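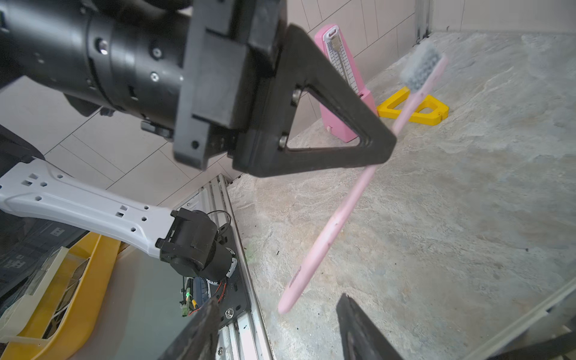 Pink toothbrush over the stone-look tabletop, with the pink metronome and the yellow triangular stand behind it.

Multton Shared Workroom
Minutes of the monthly members' meeting, Jan 12, 2024

Opening
The chair welcomed everyone, thanked those who had come in through the slush, and was glad to see so many of us squeezed in by the tiled wall. There were 19 members present and apologies from 7 more. The minutes of the last meeting were read and accepted with one small correction: the rent figure should have read 3,000 for the quarter, and the secretary is sorry for the fright it gave people.

The tabletop
Most of the evening went on the gray tabletop, as it usually does in January. Members agreed that the mottled surface is very good at hiding crumbs and glue spots, and that we have all been a little too trusting of it. From now on it gets a wipe with warm soapy water at the end of every session, whether or not it looks as if it needs one. The member who looks after supplies kindly offered to bring in a stack of old dish towels, and the offer was taken up at once.

There was a longer talk about the grout behind the table. Some members like it gray and felt that the fuss was unnecessary. Others remembered it being a paler gray when we moved in, back in August, and would dearly like to see that again. It was agreed to try baking soda paste on one low row of tiles and look at it together next month before anybody does the whole wall. An old toothbrush is the right tool for this, and members are asked to bring in any they have finished with — but please put tape on the handle first, so that no cleaning brush ever finds its way home in somebody's toilet bag.

Things kept on the table
The metronome stays. The Zepeda group uses it for their sight-reading hour, and several of the knitters said they had grown fond of it too. It should stand back against the wall when it is not wanted, where an elbow won't catch it. Winding it tight at the end of the night is not helpful, so please let it run down.

The yellow triangular stand was discussed with some warmth. One member would like it hung up between sessions, and another pointed out, fairly, that the things we hang up are the things we can never find. It was decided to leave it on the table for now and to come back to the question when the new shelf is in.

Small items should go into the yellow tray and not be left lying about. The clear container may stay in the tray, provided it has a label on it by the next meeting.

The new shelf
Two quotes have come in, one from Temton and one from Tendetti. The Tendetti quote is higher but includes the fixing, and after a good deal of friendly back and forth the meeting leaned that way. The secretary will ask both firms whether they can drill into tile without cracking it. Decision held over.

Any other business
The kettle needs descaling. The spare key has been found in a coat pocket and is back on its hook. A member asked if sessions could finish 10 minutes earlier to leave time for the wiping down, and this was agreed with no objections.

Actions
Secretary: write to both shelf firms; correct the rent figure in the last minutes.
Supplies: dish towels, baking soda, masking tape.
All members: finished toothbrushes, taped, into the cleaning bucket.

The meeting closed with tea and the last of the ginger cake.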